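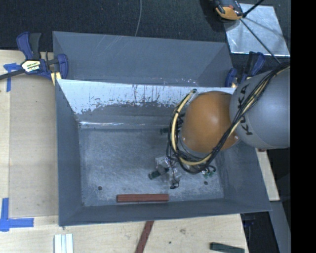 Farora动物舒缓护理中心五月起在Wavamdale开设老年犬猫舒缓课程

面向宠物主人的小班课,每周四晚开课,首期现已接受报名

【Wavamdale讯】Farora动物舒缓护理中心今天宣布,将于五月在Wavamdale推出全新的“Onu居家舒缓课程”,教宠物主人用双手为家里上了年纪的狗和猫做日常的放松按抚。课程一共8节,每周四晚上七点开始,每班最多收25人。我们为这门课准备了很久,终于可以公布了,大家都非常高兴!

过去几年,来中心咨询的家庭里,老年动物的比例越来越高。很多主人问的问题都差不多:它现在上楼慢了,起身要缓一会儿,晚上睡不踏实,除了按时看兽医,我在家里还能做点什么?以前我们只能在每次护理结束后,用几分钟时间教一两个简单手法,主人回家以后常常忘了一半,又打电话来问。Onu课程就是从这些电话里慢慢长出来的。

去年秋冬,我们先办了两轮试讲,来的大多是老客户,也有几位是邻居介绍来的。试讲之后我们把讲义重写了一遍,删掉不少术语,加了许多练习时间。学员反映最强烈的一条是“猫的部分太少”,所以正式课程里,猫单独占了2节课,讲怎样接近一只不太愿意被碰的猫,怎样看耳朵和尾巴的信号,以及什么时候应该停手,让它自己走开。

课程内容

前几节从观察开始。学员会学习记录动物一天里的作息、走路的姿态和喜欢趴卧的位置,再学习最基本的手掌轻抚和停留。讲师会带着大家放慢速度,很多人第一次上课都会发现自己的手太快、太用力,这很正常,练几次就会好很多。

中段进入背部、肩部和后腿的按抚,针对狗的体型大小分组练习。我们会谈到短毛和长毛的区别、冬天和夏天的区别,也会谈家里的环境:地板打滑怎么办,垫子铺在哪里,食碗要不要垫高。这些事情看起来很小,对一只十几岁的老狗来说,每天都会碰到。

最后一节是分享课,学员可以带上自己的记录本,一起讨论几周下来的变化和疑问。想继续学的学员,可以在结课后报名中心的进阶小组,时间另行通知。

需要说明的是,舒缓按抚属于辅助护理,不能代替兽医的诊断和治疗。如果您的动物正在服药、刚做过手术,或者近期有发热、伤口、突然跛行等情况,请先征得主治兽医的同意,再开始练习。报名表里有一栏专门填写健康状况,请尽量写详细,讲师会在开课前逐份阅读,必要时会打电话与您确认。

关于带动物上课

第一节课请不要带动物到场,我们会使用布偶模型练习。从第二节课开始,每班可以有少量狗狗轮流到场,具体安排由讲师在班里协调。猫咪请一律留在家里,陌生的气味和声音对它们来说压力太大,我们会请学员在家练习,然后把过程写下来带到课上讨论。到场的狗狗须已完成疫苗接种,并全程系牵引绳。教室里备有饮水,您也可以带上它熟悉的毯子。

Mudora小册子同步发布

配合课程,中心还编写了一本名为《Mudora》的居家护理小册子,首印300册,报名学员每人免费领取一册,其余放在中心前台,供Wavamdale的居民自取,领完为止。册子里有手法示意、每周记录表,还有一页空白,留给主人写下动物最喜欢被摸的地方。试讲班的几位学员提前看过样稿,有人把那一页写得满满的,我们读的时候很感动。

册子的文字部分由中心全体讲师共同完成,前后改了很多稿。争论最久的是猫下巴那一段该不该写,最后写了,占了大半页。

报名方式

报名表可在中心前台领取,也可以来信索取电子版。填好后交回前台或回复邮件即可,我们会在收到后尽快确认名额。同一家庭的两位成员可以共用一个名额,轮流来上课,请在表上注明。如果班级已满,您的名字会列入候补名单,有空位时按顺序通知。

已有名额但临时不能来的学员,请尽量提前告诉我们,缺的内容可以在下一期同一节补上。行动不便的朋友请在表上写明需要,教室位于一层,入口没有台阶。

您在表格中填写的个人资料和动物健康资料,只用于安排课程和保障练习安全,课程结束后您可以随时要求我们删除。

关于Farora动物舒缓护理中心

Farora动物舒缓护理中心位于Wavamdale,为狗、猫和马提供按抚与放松护理,并与当地兽医诊所保持转介联系。中心也提供上门护理,适合不方便出门的老年动物和它们的家人。

媒体如需旁听试讲或索取《Mudora》样册,请与中心前台联系,每节课可安排少量旁听座位,请提前告知来访人数。

——完——

相关消息
Farora上门护理服务时间调整
夏季高温天气老年犬散步提示
马匹放松护理开放日回顾
《Mudora》小册子领取须知

订阅中心通讯:留下您的邮箱,每月收到一封课程与护理资讯,可随时退订。

本网站使用Cookie以改善浏览体验。继续浏览即表示您同意我们的Cookie政策。 接受 | 设置

联系我们 | 隐私政策 | © Farora动物舒缓护理中心 版权所有 | 返回顶部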